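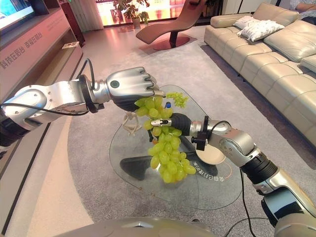 Grapes between the two hands, over the plate on the glass table.

Visit to the Yazdani open day, Wornwood, 28 February 2024

I went to this open day mostly for the fault talk. The program promised one hour on "what stopped us in February", and I find such talks more useful than any show of success. Up to 100 visitors were allowed in, divided into small groups, and my group began in the living room.

The robot there is called Karoline. It has two arms with hands of the human kind, and the task of the morning was fruit: take the bunch, hold it with both hands, put it on the plate. It works over a low glass table, with a long cream sofa beside it and a TV cabinet along the wall. I liked that it was furnished like a home. Many labs show you a white bench and then speak about households.

After this we went upstairs for the talk. The fault was explained in simple words, and I repeat it as I understood it. In run 555 the left hand stopped reporting its grip force, but the controller did not notice. It continued to use the last good value for seven seconds. In this time the fingers closed more and more on the fruit, and the arm pressed down on the table. The glass did not break. The stop button was pressed by the operator, who was standing at the other side of the room and had to walk around the sofa to reach it.

The cause was a cable. It had been fixed too short at the wrist, so when the hand turned fully inward the connector was pulled a little, and the signal was lost. A longer loop is now used. I had seen a cable looping over the left wrist downstairs, and I was sorry that I did not look at it with more attention.

For me the cable is the smaller part of the story. Cables fail everywhere. An old value which looks like a fresh value is much worse, and in my own work with packing machines I have met the same thing two times. They have now a time stamp on each force reading, and the arm holds still if the reading is too old. The limit comes from a software package named Prastetti, which I did not know before.

I asked if the stop button is still only in one place. The answer was that a second one, to carry by hand, is ordered - it had not arrived on the day of our visit. I would have waited for it before inviting guests, and I wrote this on the feedback card.

Coffee was good, parking was difficult. Bus 7 stops near the gate, and I recommend it for the next time.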